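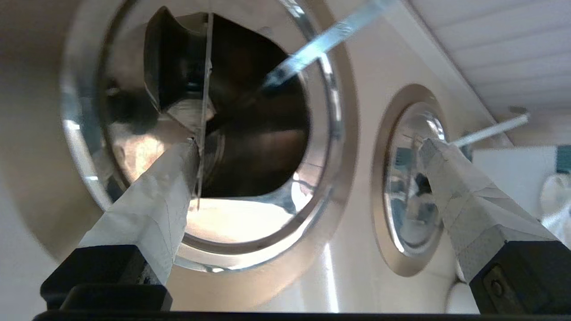

According to Raíssa Sales, a robot that is shown a task by hand picks up the habits of its teacher along with the task, and the teacher is usually the last person to notice them. The remark is often repeated in introductions to demonstration teaching, the practice of giving a robot a new task by carrying it out with the robot's own arm, either by moving the arm directly or by driving it from a distance.

Demonstration teaching (also called teaching by showing, or lead-through when the arm is moved by hand) differs from ordinary robot programming in that the person does not write out the positions and movements in advance. The robot records its joint positions, the opening of its gripper and usually the view from one or more cameras while the task is being done. The recording may be played back as it stands, edited into a program, or used with many others to train a control model.

Methods

Hand guiding. The motors are set so that the arm holds up its own weight but gives way when pushed. The operator takes hold of the arm near the wrist and leads it through the movement. The method needs little equipment and can be learned in an afternoon. Its main drawback is that the operator's hands and sleeves come into the camera view, and that the forces measured at the wrist are a mixture of the contact with the object and the pull of the operator. Some workshops deal with this by guiding the arm once and then having it repeat the path with cameras running.

Leader and follower. The operator moves a small arm, built to the same proportions as the working one, and the working arm copies it. The joints of the two correspond one to one, so that a bend in the leader's elbow gives the same bend in the follower's. Simple leaders have no motors and pass nothing back to the hand. Better ones resist when the follower meets something solid.

Handheld controllers. The operator holds a tracked handle, and the gripper follows its position and angle. A trigger opens and closes the fingers. The computer works out how the joints should move, which is convenient until the arm nears the limit of its reach, where a small movement of the hand can call for a large one at the elbow.

Keyboard or pendant. The arm is moved in short steps along fixed directions. This is slow and gives jerky recordings, and is now mostly used for setting start positions.

Cameras

A camera at the wrist travels with the gripper and keeps the fingertips in sight. It is valued for close work, in which a view from across the room would be blocked by the arm itself. In the view at the head of this article, two fingers wrapped in white tape lie in front of a large round opening with a polished chrome ring, set in a curved cream panel, with a smaller round opening to the right of it. Long translucent strips cross the larger opening, and the metal around it returns bright streaks of light.

Shiny and see-through materials of this kind are a known difficulty. Reflections shift as the wrist camera moves, and a clear strip may show only as a thin line of light. Depth sensors often return nothing for such surfaces or give the distance to whatever lies behind them. Operators driving an arm from a screen tend to judge distance by comparing a fingertip with a nearby edge, and the rim of an opening serves well for this.

Most set-ups add at least one fixed camera. The two views cover for each other: the fixed one shows where the arm is in the room, and the wrist one shows what is between the fingers.

Finger coverings

Bare metal or hard plastic fingers slip on smooth objects and can mark soft ones. Tape, rubber sleeves and cloth are all used as coverings. Tape is cheap and quickly replaced, but its seams lift with use and its surface changes as it picks up dirt. A covering also alters how the fingers look to the camera. If it is changed halfway through a set of recordings, the change is normally written in the log, as a model trained on one covering may do less well with another.

Recording practice

A single run through a task is called a demonstration or an episode. Each begins from a stated position and ends when the task is done or given up. Failed episodes were once thrown away as a matter of course. Many groups now keep them under a separate label, above all those in which the operator made a mistake and put it right, as they show the robot a way back.

The Brandão handbook, a training text for operators, advises working in blocks of 8 episodes followed by a rest, and moving the objects slightly between one episode and the next. It warns against tidying the work area to look the same each time — a robot trained that way may fail when a box has been shifted by the width of a finger. The handbook also asks operators to avoid long pauses with the arm in mid-air. A pause means nothing to the person, who is only thinking, but a model can learn to stop at the same place and stay there.

Speed is a matter of taste. Sales recommends a steady pace, a little slower than the operator finds comfortable. The Dilell workshop, which teaches reaching into narrow openings by remote control, has its beginners practise the approach alone for 2 sessions before they are allowed to close the gripper on anything.

Software

Recording programs differ mainly in how they match the camera pictures to the arm's movements in time. Mornumik stores both against a single clock and drops any episode in which they drift apart. Prullevex keeps such episodes and marks them, leaving the decision to the user. Both can replay an episode on the arm, and this is commonly done at reduced speed with a hand on the stop button.

Safety

In hand guiding the operator stands within reach of the arm, so force and speed limits are kept low. Under remote control the operator may be in another room, and the usual rule is that the arm halts when the signal is lost. Leader arms bring a hazard of their own: if the leader is knocked while the link is live, the follower copies the knock. A foot switch that must be held down for the link to work is the common remedy.

See also

Lead-through programming
Teleoperation
Wrist camera
Imitation learning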